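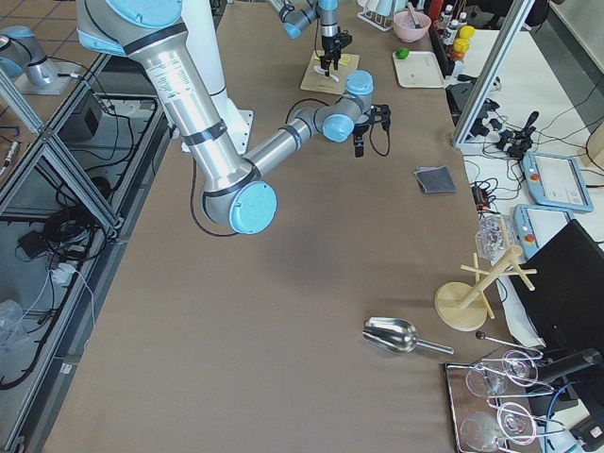
# Willix Opens Registration for Home Kitchen Basics Course

HALLUM, 29 July 2023 — Willix, the household skills center on Quezada Street, today opened registration for its fall course in home kitchen care. The course consists of 13 evening sessions and is open to adult residents of Hallum and Wodonora at no charge. A total of 200 places are available.

Participants will learn to set out a kitchen work table, store small tools, and clean up after preparing food. The long table used for instruction is covered in brown paper and carries ordinary household items, among them a cutting board, a metal ice scoop, a mug tree, a small wire rack and a folded gray cloth. Bottles and other containers are kept together along the back edge.

"Many people were never shown how to arrange a kitchen so that it is easy to keep clean," said Colleen Hawthorne, director of Willix. "We begin with items most families already own, and with the order in which they are put away."

Two sessions are given over to surfaces and cloths. Nayeli Arriaga, who leads them, teaches participants to fold a cleaning cloth so that a fresh side is always available, and to check a tabletop for crumbs and loose threads before the next task begins.

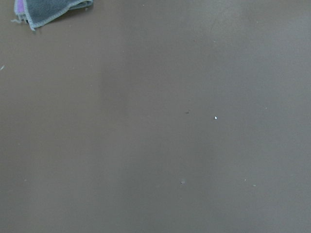

Participants also receive a printed guide to washing and storing kitchen cloths, prepared by Ms. Arriaga with Faustino Beltrán. Willix has printed 2000 copies, of which 1000 will be placed in public libraries. The guide is available in English and Spanish.

The course was first offered in March, when all places were filled. Residents may register in person at the Willix front desk. Press inquiries should be directed to Marisol Cárdenas, Office of Communications, Willix.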